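Folding Is Still the Hard Part
Share 40 | Comments 6

Dishwashers and washing machines share a design principle: enclose the work, fix its position, and control everything inside the box. A household arm gets none of that. It is handed a towel in an unknown state and must bring it to a known one. By that measure, the chores machines can do in May of last year and the chores they can do now are nearly the same list.

Picking up rigid objects is mostly solved at modest speed. Cloth is the holdout. It has no fixed shape, it hides its own corners, and a grasp that is off by a few millimeters takes two layers in place of one. Contact surfaces matter as much as software. A finger pad that is fraying along its rim presents a different edge to the fabric than a fresh one.

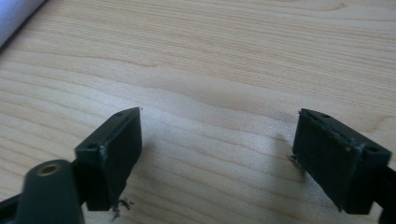
Worn finger edges and black shavings on the tabletop.

Yvonne Tindall runs manipulation trials at Plustetti and logs pad wear alongside grasp results. "If the pad changes and the log doesn't say so, you end up blaming the model," she says. Her current protocol swaps pads every 400 grasps. The earlier one ran to 820, and the last part of each run was discarded.

Much of the training material in this field now comes from people working with hand-held grippers, which record how a person approaches a fold without a full arm in the loop. The method is cheap and quick to set up. Its weakness is that human wrists recover from bad grasps in ways that many arms can't copy.
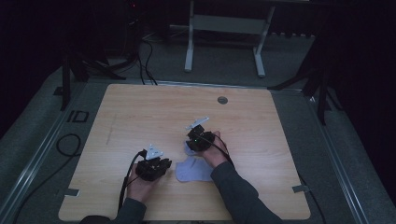 When will a machine fold the household laundry?
Flat items such as hand towels will come first, on a clear table and at slow speed. Mixed loads are much further off.

Shop floors are closer. Wubshet's parts-wiping cell uses a single cloth size and allows 60 seconds per cycle, which removes most of the variation.

Contact the editors | © Troritz Media | Back to top
We use cookies to measure traffic. Accept / Settings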